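Sorting a Household, One Gray Bin at a Time
Print | E-mail this page
February 21, 2021

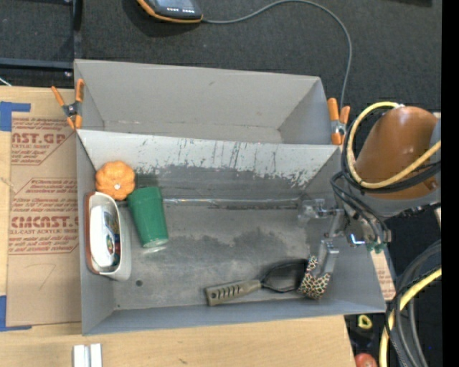
Starting with the mixed bin

The owner of Hillora, a home-sorting service in Grostthorpe, does most of her work at a table. She has cleared 91 households so far, and the method has changed very little. Everything small goes into a gray bin first, whatever room it came from.

"People want to start with categories," she says. "Kitchen, holiday, kids. Then they spend the whole morning deciding what a category is. I would sooner have a pumpkin and a cup and a cooking utensil in the same bin and get going."

She works with two bins, one behind the other, held together with spring clamps at the sides. The clamps are the kind with orange tips. Before she used them, the bins crept apart as she worked and small things dropped down the gap.

"I tried tape. It left glue on everything. The clamps cost me three dollars at a yard sale and I still have them."

The front bin takes the beating. Its back wall is scratched and the pale surface has come off in patches. She has been told to replace it and doesn't plan to.

"It's a bin. I wipe it out. If it cracks I'll buy another one."

What goes and what stays

Clients get 30 minutes per bin. Kitchen tools are the slowest, she says, and people will argue for a second or third spatula when they only ever reach for one. Plastic cups go quickly. Seasonal decorations fall somewhere in the middle.

"A little orange pumpkin is easy in April. You can let it go. Ask the same person in the fall and it's going on the windowsill."

She doesn't push. Anything a client can't decide on goes into the back bin and gets looked at again at the end of the day. Most of it leaves the house then, though she once had a client keep the whole lot, and they carried it back upstairs together.

Her largest job was a house on the Hidayat estate, which came to 80 bins and took most of a month. She had the table set up in the front hall because it was the only floor that was clear.

Asked what she keeps too many of herself, she says containers with lids.

"I have a cupboard I don't open when clients come over."

Hillora takes bookings in Grostthorpe and the nearby villages.

Print | E-mail this page
Contact us | © 2021 Fadetus | Back to top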